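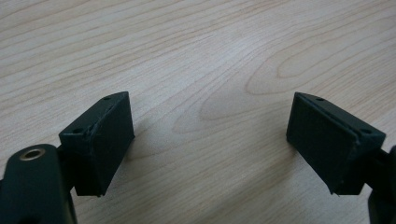 Plateau de table clair devenu un peu terne, que faire ?

Gedemero
mercredi 7 octobre 2026

Bonjour à toutes et à tous,

Je viens vers vous au sujet de notre table de salle à manger, à laquelle je tiens beaucoup et que je n'ose plus toucher de peur de faire une bêtise. Le plateau est beige clair, tout lisse, avec de grandes veines ondulées un peu plus foncées qui courent dans la longueur — c'est pour ce dessin que nous l'avions choisie, il y a de longues boucles étirées que je trouve très jolies. Elle fait 145 cm de long et nous l'avons achetée d'occasion en août, sans notice ni étiquette.

Depuis que nous mangeons dessus tous les jours, j'ai l'impression que la surface accroche sous la main, surtout là où s'assoient les enfants, et qu'un voile reste après le coup d'éponge. Ma belle-mère me dit de la huiler, mon mari voudrait la poncer « légèrement » (je me méfie de ses légèrement). Le souci, c'est que je ne sais même pas si c'est du bois massif, du placage ou un décor stratifié. Comment le savoir sans l'abîmer ? Et avec quoi la nettoyer en attendant ?

Merci d'avance pour votre patience, je sais que je suis longue !

Ramanauskas

Bonjour Gedemero, et bienvenue parmi nous !

Avant tout, cachez le papier de verre. Sur un stratifié, le décor est dans une couche très mince et un ponçage même doux peut le traverser. Sur un placage, il faut savoir ce qu'on fait.

Pour savoir à quoi vous avez affaire, regardez les chants et le dessous. Dans du massif, les veines du dessus se prolongent souvent en bout de planche, pas toujours bien lisibles, mais on retrouve les cernes. Si le chant est une bande collée et que le dessous montre des particules ou une feuille unie, c'est un panneau, plaqué ou stratifié. Cherchez aussi si un même motif revient à l'identique à un autre endroit du plateau, car les décors imprimés se répètent, parfois assez loin. Votre grande boucle est un bon repère pour cela.

Quant au voile, je parierais volontiers sur un reste de produit. Prenez de l'eau tiède avec quelques gouttes de liquide vaisselle, un chiffon microfibre bien essoré, passez dans le sens des veines, puis rincez avec un second chiffon humide et séchez tout de suite. Le rinçage, presque tout le monde l'oublie (moi la première pendant des années !). Recommencez le lendemain si ça colle encore. Et pas d'huile tant que vous n'êtes pas sûre que le bois est brut ou déjà huilé, elle resterait en surface et ce serait pire.

Donnez-nous des nouvelles, et dites-nous ce que vous avez trouvé sous la table.

Dendeck

Vinaigre blanc et basta. Chez moi ça marche sur tout. Enfin, dilué quand même, et faites un essai dans un coin, sur l'ancienne table de ma sœur ça avait laissé une marque mate.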